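Prastcombe Tenants' League Questions "Self-Cleaning" Claims for Patio Chairs

PRASTCOMBE, July. The Prastcombe Tenants' League today asked building managers to hold off on buying any more Gristus cleaning spray for outdoor furniture until someone shows that it does what the sales sheet says.

The sheet promises that stains on plastic chairs will "release on contact" and that no wiping is needed. Managers at the Stukau and Ranasinghe buildings spent $3,453 on the product this spring. That bought 462 bottles. The League would like to know who tested it, on what, and for how long.

"We asked for the test results and got a second copy of the brochure," said Dilruba Herath, who chairs the League. "A plastic chair that has had coffee dried onto it needs a person with a cloth. I have not seen a spray yet that changes that."
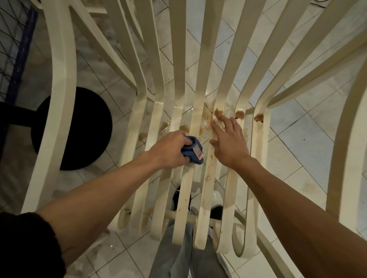

Slatted chairs are the hard case. Every slat has two edges, drips run down to the lower ends and settle there, and stacking the chairs hides the worst of it. The League doubts that a product described as working on "all smooth surfaces" was ever tried on anything but a flat tabletop.

There is also the matter of the floor. Whatever comes off a chair goes through the gaps and onto the tile, and grout is slow to scrub. The sales sheet does not mention floors at all.

The League is asking for a side-by-side trial using old chairs from both buildings. Half would get the spray alone, and half would get dish soap, warm water and a rag. Residents would look at the results before managers sign the next order, which the League understands to be for another 500 bottles.

"If the spray wins, fine, buy it," said Enikő Szűcs, a Stukau resident who drafted the request. "I clean my own chairs and I would love to stop. But $3,453 is a lot of rags."

More than 400 residents received the League's letter. Managers have not replied. Copies of the letter and the sales sheet are available from the League on request.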